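The Smallest Room Has the Longest List

I moved into the Fanberg building in March, and the one thing I was told about the bathroom was that it had been "refreshed." I have since learned that this is a term of art. A kitchen gets renovated, a living room gets reimagined, and a bathroom gets refreshed, meaning that somebody put a new vanity in front of the old problems.

I bring this up because I have spent most of the year thinking about how people keep house, and the bathroom is where all my theories go to die. I can keep a desk clear. I can keep a kitchen going well enough that guests will eat in it. The bathroom is on its own schedule, like a teenager.

My grandmother cleaned hers every Thursday at seven in the morning, before anyone else was up, with one bucket and one bottle of something that took the shine off your eyes. She never discussed it. I asked her once what the secret was and she said "Thursday." I thought this was a very poor answer at the time, and I have now read 222 pages of a book on household systems that says the same thing with diagrams.

The book is by a woman who owns 22 matching jars. I don't hold that against her. She believes every object in a house should have an address, and that mess is what you get when things forget where they live. It's a nice thought. My toothpaste knows exactly where it lives. It just prefers to travel.

What the book gets right is that cleaning is mostly about surfaces, and how many things you've left standing on them. A counter with nothing on it takes a few seconds to wipe. A counter with a soap dish, a cup, a candle you were given, a second candle you were given, and a small plant on its way out takes an entire song, and you'll still go around the plant. I went around mine for two months. When I finally picked it up there was a perfect ring under it, as if somebody had drawn me a diagram of my own character.

So I cleared everything off. It went into a box, the box went into the hall closet, and I have missed one item out of that box, which was the nail clippers.
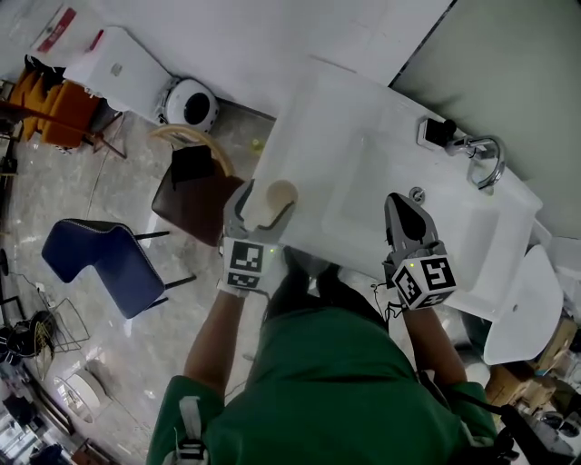 The sponge question

I had not planned on having opinions about sponges. My neighbor Zulmira Figueiredo has had hers for decades and was happy to share. She is a cloth person. Sponges, according to Zulmira, are for people who like to move dirt from one place to another and keep a little for later. She cuts up old bath towels, washes them hot, and keeps the stack in a drawer. When one gets bad it goes down to the garage and starts a second career on the car.

I am a sponge person, though a wavering one. A cloth has to be folded, and refolded, and then it is wet on all sides and you're holding it at the end like a fish. A sponge sits in your hand and gets into the curve of a sink. My trouble is that I can't tell when a sponge is finished. They don't announce it. They get a bit flatter and a bit sadder and I start to feel loyal to them, and by then it's been far too long.

Junpei Sakamoto, who I used to share a place with, solved this by throwing his out on the first of the month no matter what. He'd toss one he had opened the day before. I found this wasteful and slightly frightening, but I'll admit our sink was never the reason anybody moved out. (That was the drum kit.)

Things I bought and should not have

A bottle of Golus spray, which promised a mountain breeze and delivered something closer to a dentist's waiting room. It cleans fine. I have to leave the apartment afterward.

A Plornus squeegee for the shower. I used it every day for a week with real pride, then every other day, and now it hangs there so that visitors will think well of me.

A long brush from Godinho Hardware for the parts behind the toilet. This one I take back, it's a wonderful brush. I'd lived my whole adult life on the understanding that the back of a toilet was like the far side of the moon, something for other people to worry about.

A timer. The book wanted me to see how much I could get done in ten minutes. I got plenty done, then spent the rest of the evening looking for the timer.

Where I've ended up

I do the sink every night now, right after brushing my teeth, because I'm standing there anyway and have nothing better to do. One pass around the basin, one along the counter, one over the faucet if I'm feeling grand. The rest of the room gets done on the weekend, or on the weekend after that. The mirror is still a matter of luck.

I tried it Grandma's way for a while, at seven in the morning. I want it on record that I managed it twice. The second time I sat down on the edge of the tub to rest my eyes and was late for work.

Zulmira came by last week to borrow the brush and looked the place over on her way through. She ran one finger along the back of the counter, studied it, and said the sponge had to go. I told her I'd think about it. She left me four squares of blue towel, and I've put them in the box in the hall closet with the candles.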